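Bennani revises service routine for two-arm cell at Hostincombe

The two-arm bench cell at the Hostincombe workshop is back in use after a change to the way it is looked after. Bennani, which maintains the cell for Edau, now checks the gripper fingers and the arm cables at the same visit. Until September the two jobs were booked separately.

Both arms stay bolted to their shared rail during the check. The fitter goes over the base plate fixings first, then follows each cable from base to wrist with the arm folded and again with it extended. A cable that pulls tight at the elbow is given more slack and clipped again.
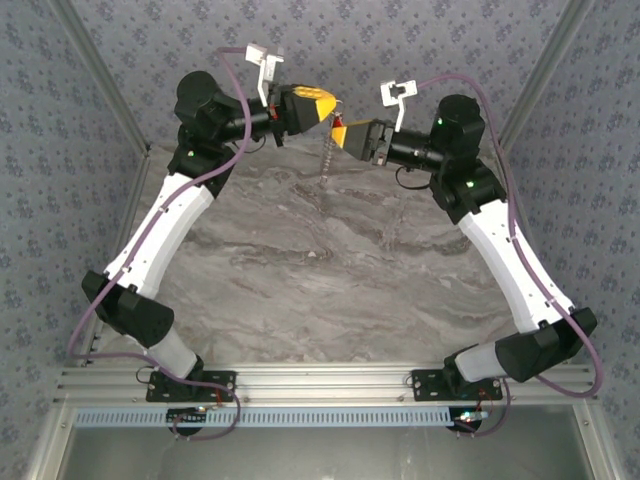
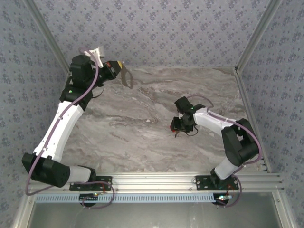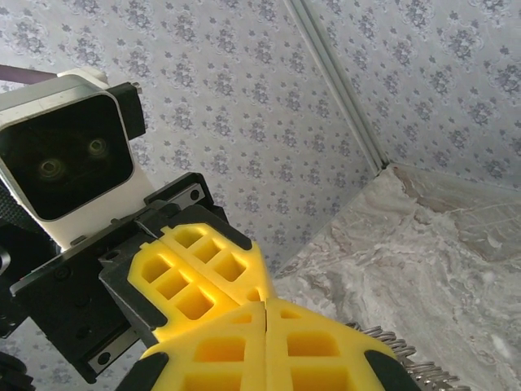
Two arms on one rail, and the yellow gripper fingers at close range.

Fingers are changed as a pair after 400 hours, or sooner if a rib has split. The interval had been set by the calendar, at 12 weeks, and worn fingers were sometimes left on through busy periods. After a change the grippers are homed and the arms run through 16 slow passes at reduced speed before normal work resumes.

Yvette Paquette, who wrote the new routine, said a full check takes one fitter less than a morning. Spare fingers are stored at the Jemum site, and seven pairs are in stock. The same routine will be used on the second Edau cell once its rail has been levelled.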